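4.2 Shoes kept for an occasion

We had expected, when we began visiting homes for the Narico wardrobe study, that shoes would be the easy part. People own a fair number of them, they mostly live near a door, and they come in pairs, so we imagined that a short chapter would take care of the matter and that we could get back to coats. It did not go that way. Shoes took up more of our visiting hours than anything else in the 24 households, and the pairs that took the longest were very often the ones that were hardly ever worn.

The everyday shoes were quickly dealt with. They were by the door, on a mat or under a bench, and the people who owned them could tell us in a sentence what they were for. Dress shoes were another story (and usually a long one, told over coffee). They were kept in closets, on the high shelf, under beds, in the boxes they had been bought in, and now and then in the box of some other pair entirely, which led to a good deal of lid lifting before the right ones came to light. Once they were out, they tended to stay out for the rest of the visit, set down on the kitchen table or the end of the bed while we talked.

We want to stay for a moment with the pale slingback, because it came up so often and because it shows nicely how many small decisions go into keeping a shoe. A slingback has a closed front and an open back, with a thin strap that does the work of holding it on. The strap is the part owners worried over. It stretches, it slips down, and in a crowded box it gets bent under the shoe and holds the crease. The ornament on the front, where there is one, brings its own troubles, as stones and settings catch on tissue and on the shoe's own partner. Figure 7 gives an example of the type, in off-white with a pink lining.
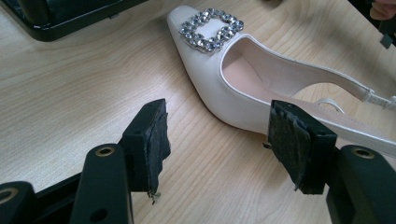
Figure 7. Slingback pump with pointed toe and square rhinestone buckle, laid on its side on a table.

Laying them on their sides was a mistake she would not make again, one woman in the Bukitz group told us, as the stones had rubbed a gray line into the other shoe and no amount of wiping would shift it. She now keeps each shoe in its own cotton bag, toe down, with the strap left unfastened, and she had talked her sister into doing the same.

Her view was not shared by everyone, and we were rather fond of the disagreement. Several households swore by the original box, both shoes on their sides, heel to toe, with one sheet of tissue folded between them. Others had bought clear plastic boxes so that they could see what they had, and then found that light-colored uppers looked a little yellower each spring. In the Clundodetti apartments, where closets are shallow, the box itself was the difficulty, and people had given it up with some regret. Pairs there hung in pockets on the back of a door, and the owners pointed out to us, quite cheerfully, that pointed toes do not care for pockets.

What these arrangements have in common is that each one began with some damage. A scuff, a loose stone or a cracked strap was remembered in surprising detail, down to the party where it was noticed, and the storage followed from it. We return to this in Section 4.3, where the same pattern turns up with handbags, although handbags are carried more often and forgiven more easily.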